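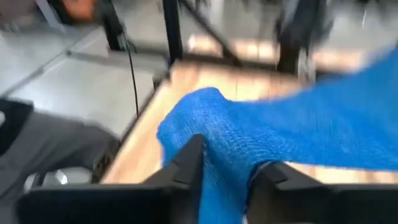
Hina Virk
Recording Secretary, Killmont Linen Circle

Minutes, October meeting

I'm filling in the minutes straight from my notebook, so forgive the jumps! Present: Soon-im Yoo (chair), Hala Saab, Gerardo Pagano, me, and Shahzad Sethi, who got there at 7:20 because the lot behind Ramemstead Hall was full again.

Last month's minutes. Approved, with one fix. I had written that the Woldemariam Street shelter wanted hand towels, and Hala pointed out they asked for bath towels. Sorry, Hala.

Money. Gerardo says we have $990 in the account. The laundromat bill took $605 out of that pot before he added it up, so the 990 is what's really left to spend. Shahzad asked whether we could get a better rate by going on a weekday morning. Gerardo will call and ask.

Cloths and towels. We spent most of the evening on this one. Soon-im wants every blue cloth folded the same way before it goes in a bag, and I'm with her, I've opened enough bags at the other end to know what a jumble looks like. Hala likes thirds and then in half. Gerardo rolls his (he has always rolled his) and says they take up less of the bin. We tried both on the wood table and the rolled ones kept coming undone, so thirds and then half it is. Moved by Hala, seconded by me, four in favor, Gerardo against and cheerful about it.

There was a side discussion about the knitted ones with the little grid weave. They stretch if you pull them by a corner, so please lay them flat and smooth them with your palm before the first fold. Soon-im showed us twice. I love that royal blue, by the way, and I asked if we could stick with it for the next order. Shahzad would like some white in the mix so they can be bleached. Left open until we have prices.

Next order. Shahzad has a quote from Clulitz for 900 cloths, which felt like a lot to me! He says the smaller packs cost nearly double per piece. We agreed he should ask if they will split the delivery in two, as the closet at Ramemstead won't hold them all at once. No vote yet.

Bags. We have 19 of the big drawstring bags left. Hala thinks that gets us to the next drop-off but no further. She'll price more and text the group.

Folding day. Sunday, 2 p.m., same room. Soon-im has the key. Bring scissors for loose threads, and a snack if you can (Gerardo is already down for the lemon bars, thank you Gerardo). If you're coming with kids, they can do the tags.

Other business. The closet light is still flickering. I'll email the hall office again.

We wrapped up at 8:45. Let me know if I got anything wrong and I'll change it before the next meeting.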